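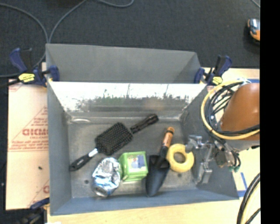

Vol. 19, No. 7

Fustell set its bin-picking budget line by line, and the arm took the smaller share of planning time. Mixed parts such as a dented can, a hairbrush and a garden trowel call for different grips, so gripper trials were priced separately. Clamps to hold the bin came to $459. Cable guides and spare connectors were capped at $500.

Gondell's quote left out setup labor. Marinho's included it but put delivery in September. Buyers comparing the two should ask for the gripper's opening width in writing and allow bench space on both sides of the bin for clamp handles.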